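Tumix Manipulation Group, Plulthorpe
Minutes of the August methods meeting
Start 2:05 pm, level 1 meeting room

Present: Gaspard Brunet (chair), Abdelghani Kettani, Shewit Zeleke, Luminița Onu
Apologies: Zamfira Onu (sent written comments, tabled under item 3)

1. Previous minutes
Accepted with one correction. The calibration script was written by Shewit, not Abdelghani. Abdelghani asked that it be recorded he would have been very happy to take the credit.

2. Hand-held gripper data: relative versus absolute actions
Shewit presented the comparison everyone has been waiting on. Two policies were trained on the same 1,989 hand-held demonstrations, same network, same training schedule. The first predicts gripper poses in the mapped room coordinates, the second predicts them relative to the gripper's own pose at the moment of inference. On the arm in the Hurel lab, over 47 trials each, the relative policy finished 38 and the absolute policy finished 21.

This is a terrific result and the meeting said so at some length. Gaspard noted that most of the absolute policy's failures were offsets in one direction, consistent with map drift between collection and rollout, and that the relative policy seemed hardly to care. Luminița asked whether the starting positions were matched. Shewit confirmed they were, using the overlay method from the autumn runs, and that the order of the two policies was shuffled.

Abdelghani raised the reflective desktops. Tracking gets worse on shiny surfaces with few features nearby, and he would like to know how much of the gap comes from those sessions alone. Agreed this is the most interesting open question we have. Shewit can split the results by surface without any new collection.

3. Latency matching
Zamfira's comments were read out. She has measured the delay between camera and finger width on the arm again and gets a steadier number than before, and she recommends we stop using the old constant. Discussion was short. All in favour.

Luminița showed an early plot of success against the number of action steps executed before replanning. Performance peaks at 8 and falls away on both sides, more steeply than any of us had guessed. Only one task so far (hanging objects on a stand), so no one is to quote it outside the group yet, but it's lovely clean data and she was congratulated.

4. Filtering demonstrations
Almost 18 per cent of raw recordings are rejected by the tracking filter. Abdelghani looked through a batch of rejects by hand and thinks a fair share are perfectly good, with one bad stretch at the start when the gripper is brought in close to the desk. He proposes trimming those and keeping the rest. Gaspard supportive, but wants a retrained policy with and without the recovered recordings before the filter changes for good.

5. Write-up
Aim for a full draft of the method section before the Tănase workshop deadline. Gaspard to do the introduction, Shewit the results. Title still unresolved after ten minutes and parked.

Actions
Shewit: split relative/absolute results by desk surface
Luminița: repeat the replanning sweep on a second task
Abdelghani: trimming script, then hand the recovered set to Gaspard
Zamfira: circulate new latency figures

Closed 3:20 pm. Next meeting same room, and Shewit will bring the rollout videos.
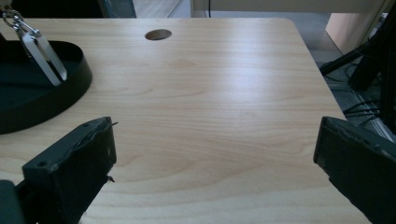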